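Filed under: Home & Closet / Datasets / Readme

# Kalen hanger notes

Hi, I'm Tamara! I keep this folder as part of Kalen, my slightly obsessive record of how people sort out their closets. This part covers slim hangers, the kind with green non-slip strips along the arms, and the basket they get kept in between seasons.
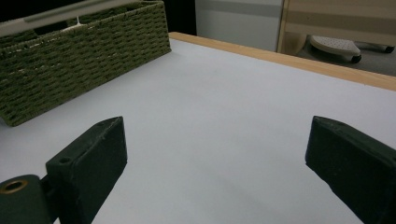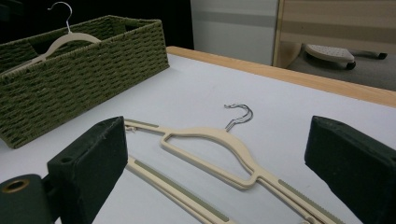 Same white table and same olive-green woven basket both times. The hangers are in the second one.

## What you get

- 261 pictures, sorted into 3 folders (table, basket, rail)
- notes.txt, my own scribbles — spelling not guaranteed
- a list of the 141 pictures Annelies Auer has gone over so far

## Good to know

I say "beige" for all the slim ones, even where Annelies wrote "sand" or "cream" — please don't go fixing those! "In basket" means any part of the hanger is inside, so one leaning over the side with its hook up in the air still gets that label. The rail folder is a bit thin, and I'd like to add more in June if I get the time.

Contact: Tamara Nechyporuk, Kalen | © August 2018 | Back to top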